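Progress report on the Gromel build, for the Fullach small grants desk

Hi all! January went mostly into the practice side, so you'll see less hardware and more simulation this time (the shared workshop at Grelcombe is freezing anyway).

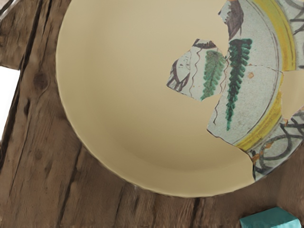 I've now run 1572 simulated trials with the teal cube, the bowl and the book, all on the same round table. The bowl's sloping rim is the part I keep fiddling with.
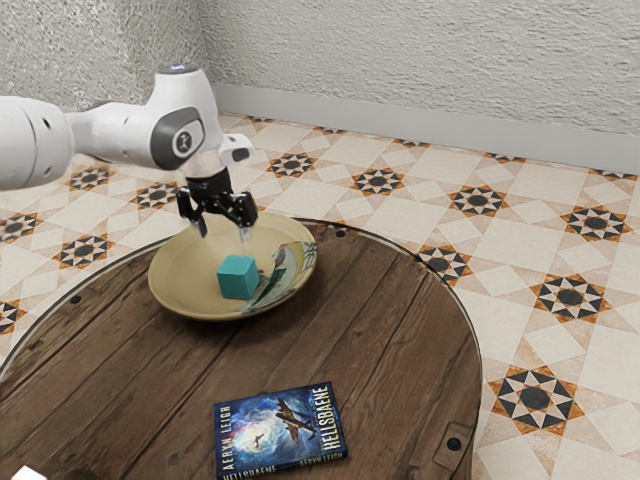 On the money side, I've spent 45 dollars on cable and connectors, and the rest of your 4000 is still in the account. The secondhand arm from Sfakianakis is on order! 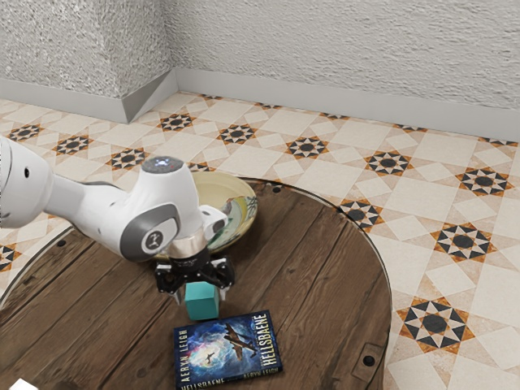
Next up is a slower approach for the fingers, plus 11 small fixes on my list, mostly boring stuff like log names and a timer that never resets.
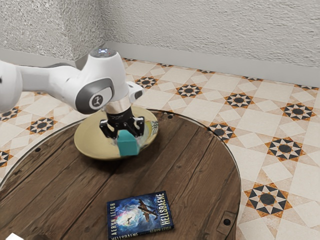 When will the real arm be running?
I'm aiming for spring, as long as the bench gets bolted down first.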